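Wednesday, March 23, 2022

**1/** A friend asked me last week if a machine can already do the dishes for her. I said yes, there is one under her bench and it is called a dishwasher. She said no, she means the rest of it. So this is a thread about the rest of it.

**2/** For those who are new: I worked 14 years in a shop that sells kitchen goods, first at the till and then in the stock room. I am not an engineer. I only look at these machines as a person who has put very many spoons in their place.

**3/** The washing itself was solved a long time ago. Water, heat, soap, a closed box. The machine does not need to know what a fork is. It needs only that you put the fork in.

**4/** The putting in and the taking out are still ours. Also the wiping, the folding, the sorting of the drawer. When people say "household chores" they mostly mean this - taking a thing from one place and setting it in another place, 500 times in a week.

**5/** In the shop it is the same. At Wihongi we had a very good conveyor for the boxes. It brought every box to the right aisle. Then a person with sore knees opened it and put the ladles on the hooks.

**6/** People think the hard part is to be strong, or to be fast. From what I have seen, the hard part is a long handle. You hold a spoon in the middle and both ends swing. You hold it at the end and it turns in your fingers. I never thought about it until I watched a machine try.
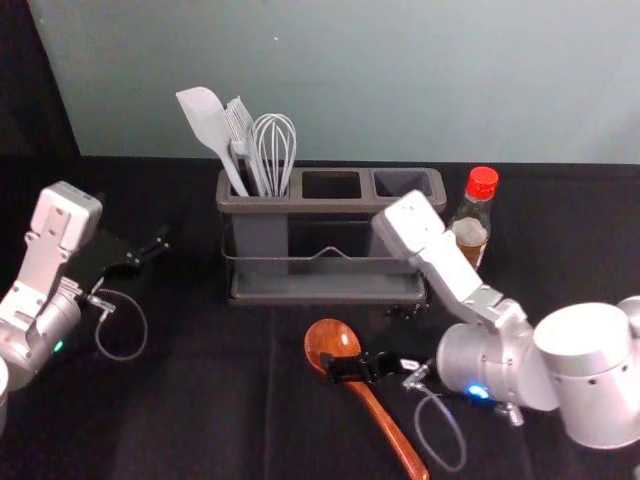 **7/** Then comes the question of where it goes. My grandmother had one pot for the wooden things and one pot for the metal things, and if you mixed them you heard about it. My own kitchen has a rule too, but I could not write it down for you. A machine would have to learn it by watching me, and I am not consistent.

**8/** A whisk is a bad customer. It catches on everything. Two forks of the same kind like to go together and then you pull one and receive both. In the stock room we lost many minutes to such small things, and no manager ever had a line for it in the budget.

**9/** I saw a short film from Lulura where an arm empties a whole rack of cups. Very nice to look at. I watched it 3 times. The third time I noticed that all the cups were the same cup and stood in straight rows. I do not say it to be unkind. My cups are not the same cup.

**10/** Someone will write to me that the Dovano machine can do mixed cups. Maybe yes. I would like to see it on a Thursday evening, with one lid missing and a child's drawing stuck to the bottom of the bowl.

**11/** What do I believe they can do now? A known tool, in good light, on a clear table, going to a holder with wide openings. Slowly. With a person near. This is more than I expected to write when I started to follow the subject, and I want to be fair about it.

**12/** What do I not believe yet? The drawer that sticks. The greasy handle. The peeler which has slid under the tray. Anything where you must first move one object to find out what is the next object.

**13/** In shops I think it will come earlier than at home. A shop can change its shelves to suit the machine. Skotov already sells hooks with more space between them, and when I counted for my old manager we had 133 hooks on one wall, so changing them is a day's work and it is done. At home you would have to change the family.

**14/** There is also the matter of who pays. A teenager will put away the cutlery for the price of the wifi password. I do not know of any robot with this rate.

**15/** A few people asked if I would buy one when it is ready. If it could only empty the cutlery basket and nothing more, I would think about it seriously. My hands are not so good in the mornings, and it is the colour of the little forks against the grey basket that I always miss.

**16/** I plan to visit a trade show in September and I will bring my own ladle. If they let me put it on the table I will write here how it went. Until then, please send me your most difficult kitchen object. At the moment the potato masher is winning.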